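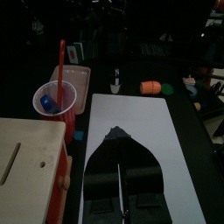

Renting the Pinura gripper: a chat with the person who sets them up

Posted Tuesday, March 5, 2019

Quick one today, typed up from notes and a bad phone recording. I wanted to know who rents a robot gripper and what they get for the money. Gretetti does it out of a unit on the Rankin estate, behind the tile place. Two staff. The one who does the installs gave me an hour between jobs and a cup of very strong tea, and asked to be left nameless, so "the installer" it is.

The kit is called Pinura. Two fingers, a small camera at the wrist, a cable loom, a controller box, and software that records what the camera saw and what the fingers did. You supply the arm. Most customers already have a Lasitz, the installer says, "or somthing close enough that the adaptor plate fits, and if it doesn't fit I've got a drill."

Rent is $383 a month. Setup visit included, first set of fingertips included, further tips not. I asked who pays that.

"Teaching labs, mostly. One packaging mob. A couple of people in sheds." Pause. "The sheds are my favourite. They ring up with proper questions."

What do they ask?

"Can it pick up my thing. Always that. And I say send me your thing."

So people send their things. The table gets covered. There was a wooden box with a slot in the top, a cup with bits standing in it, a tray, toy pieces. I figured somebody's kids had been in. No, all work.

"Toys are good. Round stuff, flat stuff, stuff that rolls off. If you only ever practise on neat blocks you learn nothing and then the first real part makes a fool of you. A cylinder on its side will teach you more in a morning."

And the white board?

"Contrast. You put the part on the board, camera sees an edge. Put a dark part straight on a dark table and you're guessing. I tell everyone, get a board. Cheapest upgrade going. They don't, and then they ring me."

On to the fingers. They're black, wide across the middle, and come together in a rough grey tip. I asked about the tip because it looks home made next to the rest.

"Yeah, people say that. Smooth tips look lovely in the brochure. Then you try a pen." The rough surface goes on after the fingers are fitted and it's the part that wears. How long does it last? "Depends what you're grabbing. Cardboard eats them. Plastic, you'll forget they need changing." I pushed for a number and didn't get one.

Also asked about the camera, which looks straight past the fingers, so a fair chunk of the view is gripper. Seemed a waste to me.

"You want to see the fingers. That's the whole point of putting it there. The software has to know where the tip is against the part. If I move the camera up and out of the way you get a beautiful view of the table and no idea what you're holding." It does lose what's right behind the fingers, the installer admits, and anyone doing tall parts should budget for a second camera overhead. Gretetti doesn't sell one. "Buy any old one. We'll help you plug it in."

The service bit is where I had more doubts. After the setup visit the customer is meant to guide the arm by hand through a job, over and over, and send the recordings back. Gretetti turns those into a routine and sends it down the line. The usual ask is 80 recordings for one job. I said that sounded like a long afternoon.

"It's two afternoons. You get bored and start doing it sloppy, so stop and come back tomorrow. Sloppy ones are worse than none, I have to go through and chuck them."

Does the routine always work?

"No." Then a laugh. "Simple pick and place, yes, good. Dropping something through a slot, depends on the slot. Anything floppy, talk to me first and don't sign anything."

Which I liked. The web page is a lot less careful, by the way. It says "any object, any surface" near the top, and the installer winced when I read it out. "I didn't write that."

Lighting came up a few times. Dim is OK, apparently, glare isn't. Shiny parts are a pain. Keep the clutter back from the edges if you can, tie up your cables. "I say that and then look at my own bench."

Complaints from me. No weekend support. The controller fan is loud enough that I had to shift my phone to hear anything on the recording. Minimum term is three months, and the contract rolls over unless you write in, so put a reminder in your calender. Tips should be in the rent, in my view, and I said so. "I've said so too," said the installer.

What's coming: softer fingers, hopefully September. Longer cables before that. A cheaper plan for schools, no price yet.

Would you rent one yourself, I asked, if you didn't work here?

"For a month, to find out if my job suited it. Then I'd either keep it or give it back and buy a better table."

Bookings go through Gretetti's front desk, mornings only. Send your part with the enquiry, and put your name on the bag.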